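Akpalu (Musikgruppe)

Akpalu ist ein Quintett für Kammerfolk, das vor allem dafür bekannt ist, in Sälen aufzutreten, die für etwas anderes gebaut wurden. Die Gruppe entstand aus einer Hochzeitskapelle, deren Mitglieder sich auf keinen Walzer einigen konnten. Gründer sind die Geigerin Marleny Huamán und der Akkordeonist Velimir Đorđević; später kamen Segundo Ticona (Charango), Meifang Bai (Kontrabass) und Severino Marín (Schlagwerk, gelegentlich Gesang, auf Bitten der übrigen selten) hinzu.

Das Debütalbum Skosier enthält 9 Stücke, von denen 6 in derselben Tonart stehen. Die Kritik sprach von Geschlossenheit. Zur Veröffentlichung am 24.07.2020 spielte die Gruppe im Hof einer ehemaligen Molkerei vor 313 Zuhörern, bis ein Gewitter den Zugabenteil übernahm.

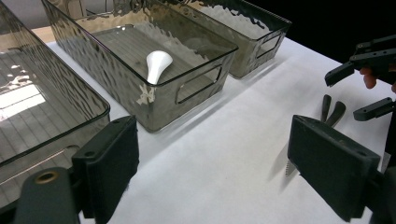
Im September folgte die Konzertreihe Sedness, deren Titel laut Đorđević nichts bedeutet und trotzdem in jedem Interview erklärt werden musste. Ihr Abschlusskonzert gilt mit 1203 verkauften Karten als größter Erfolg der Gruppe; die Getränke gingen bereits vor der Pause aus.

Das zweite Album, Gronesance, ist seit Längerem angekündigt. Nach Angaben von Bai fehlt noch die Reihenfolge der Titel.

Siehe auch: Kammerfolk, Charango, Liste unvollendeter Tonträger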